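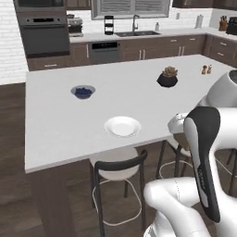 Halvard Hägglund writes that he bought the last batch expecting something closer to slivovitz and found it drier and rounder, with more plum stone than plum. He drinks it at room temperature from a small tulip glass and says the second evening was better than the first, once the bottle had been open a day.

Kistitska Old Plum Brandy, Cask 137

Distiller: Crăciun
Style: Aged plum brandy, double distilled
Cask: Mulberry, single cask
Bottles filled: 519
Bottle size: 70 cl
Strength: 48% ABV
Coloring: None
Chill filtration: None
Closure: Natural cork with wax
Availability: In stock, limit two per order

Product details

Kistitska is the aged plum brandy from Crăciun, a family distillery that works only with fruit from its own orchards and those of its neighbors. The unaged version is sold under the Modero label and is listed separately. Cask 137 is a single cask release and has not been blended with anything else.

The plums are a small blue variety with a high sugar content and a thin skin. They are left on the tree until they begin to wrinkle at the stem, then fermented whole in open vats with no added sugar and no cultured yeast. Most of the stones are taken out before distillation. A portion stays in, and this is where the light almond note comes from.

Distillation is done twice in copper pot stills heated by wood. The first run gives a cloudy low-strength spirit. The second is cut by hand, and the distiller keeps a narrow middle section. The whole season's output is 4,000 liters, of which only part goes into wood.

Mulberry is softer than oak and gives up its color faster. It adds less vanilla and less tannin. Buyers who are used to bourbon or sherried malts should expect a lighter wood character than the deep yellow color suggests.

Tasting notes

Nose: Dried plum, marzipan, beeswax, a little hay. Some varnish when first poured, gone after ten minutes in the glass.
Palate: Dry and full. Baked plum skin, black tea, almond, white pepper. The alcohol is noticeable but does not burn.
Finish: Medium to long. Bitter almond, honey, cold wood smoke.
With water: A few drops bring the fruit forward and flatten the spice. We prefer it without.

Serving

Serve at room temperature in a tulip or small wine glass, 30 ml at a time. Do not keep it in the freezer. Chilling is fine for the Modero, but it closes this one down completely. It goes well after dinner with hard sheep's cheese or walnuts, and before dinner with smoked bacon in the traditional way.

Storage

Keep the bottle upright and away from direct light. The strength of the spirit will damage the cork if the bottle is laid on its side. A slight haze may form below 50°F and will clear as the bottle warms up. Small brown flecks at the bottom are cask char and are harmless.

Shipping and returns

Orders ship from the Parkier warehouse by ground service, and an adult signature is required on delivery. We do not ship this item in July, when trucks get too hot for wax-sealed bottles. Unopened bottles can be returned within 14 days. Chipped wax is not considered a fault if the cork is sound.

Other sizes

There is no half bottle of Cask 137. A 5 cl sample is sold while supplies last, filled by us from the same cask, with a screw cap and a plain label.

Also from Crăciun

Modero Plum Brandy, unaged, 70 cl
Modero Apricot Brandy, unaged, 50 cl
Kistitska Quince, 50 cl (out of stock)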